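Ants in the kitchen: what's been working around Akville

What a summer for ants! Since the last newsletter the inbox has been full of them (the messages, not the ants, although my own kettle is another story), and I've loved reading every one. It's been hot, then it poured, then it got hot again, and that sort of weather sends whole colonies looking for somewhere dry with a bit of food going. Your kitchen looks pretty good from down there.

Most of what people are seeing is the small black or brown house ant. They're harmless enough, a nuisance more than anything, and they're fascinating to watch if you can stand it. One scout finds a smear of jam, heads home laying down a scent trail, and within the hour you've got a highway running from the window frame to the toaster.

So before you grab the surface spray, follow the line! Slavica Ristić from Imavville Road spent a whole evening on her kitchen floor with a torch and traced hers along the skirting, behind the dishwasher and out through a gap beside the water pipe no wider than a matchstick. She put a bait station right next to the gap, left it alone, and by the end of the week there was hardly an ant to be seen. Spraying would have killed the ones she could see and left the nest carrying on quite happily under the patio.

Baits need patience. You want the workers to eat the stuff and carry it home, so it's normal to see more ants for the first day or two, and that's a good sign. Don't wipe around the bait while they're feeding, and don't use spray or strong cleaner anywhere near it. If they march straight past a sweet bait, try a protein one. Ajith Hegde had no luck at all with sugar baits in his laundry, swapped over, and was thrilled to bits. Follow the label, and keep baits well out of reach of kids and pets.

Once the trail has gone quiet, wash the route down with warm soapy water to get rid of the scent, then fill the gap. Ordinary sealant is fine for pipes and window frames. Outside, have a look at anything touching the house. A branch resting on the gutter makes a lovely bridge, and so does a passionfruit vine (sorry, I know, mine's coming back a bit too). Pots pushed hard up against the wall are worth shifting as well.

If you're finding little piles of what looks like sawdust, or you're being stung, please get a licensed pest controller to look before you try anything yourself. Cecilia Ackah has kindly put together a one-page guide to telling the common ants apart, with termites on the back, and there are 200 copies at the library desk from 6th January.

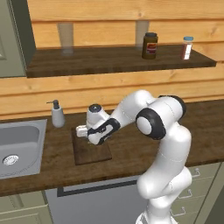
Ants don't need much of a meal, so the last job of the night is the one that makes the biggest difference. Wipe the benches, rinse the pet bowls, put the honey jar away with a clean lid. Then pick things up and look underneath! A square wooden chopping board lying flat on the counter, like the dark one here, is easy to wipe across the top and forget about, and crumbs and juice can sit under it for days. Stand yours on its edge overnight so both sides can dry. Do the same check under the toaster, the fruit bowl and the bin, and send me your ant stories for the February issue.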